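From: Pak-hei Chung
To: Irari route list
Date: 9 Oct 2025
Subject: Re: Water and camp heights on the north side

Lizelle Radebe wrote:
> Is the stream below the Climell col reliable in January? The old
> notes put the second camp at 3146 m, but the sketch map has it on
> the far bank. Also, is 200 m of rope enough for the party?

Lizelle,

The stream is reliable as far as the junction with the Vũ gully. Above that it goes under the moraine and you will need to melt snow. Fill up at the junction, on the left bank going up.

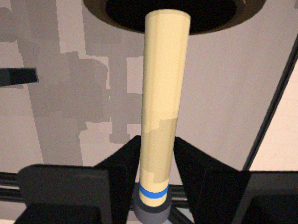
The height of 3146 m is right and the sketch map is wrong. The camp is on the near bank, on a gravel shelf with room for three small tents. From there the climb to the col is 700 m, mostly on scree, with one short step of firm rock near the top.

On rope, 200 m covers the fixed section. I would carry a spare 30 m line for the descent if the couloir is icy.
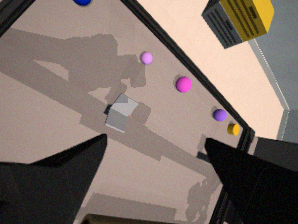
Two corrections to the Workon approach notes. The footbridge is upstream of the hut, and the path leaves the forest at 2000 m - the notes give a lower figure, taken from the old track. Follow the new track. The old one crosses a landslip and adds an hour.

I have not been on the east ridge and can't comment on it.

Pak-hei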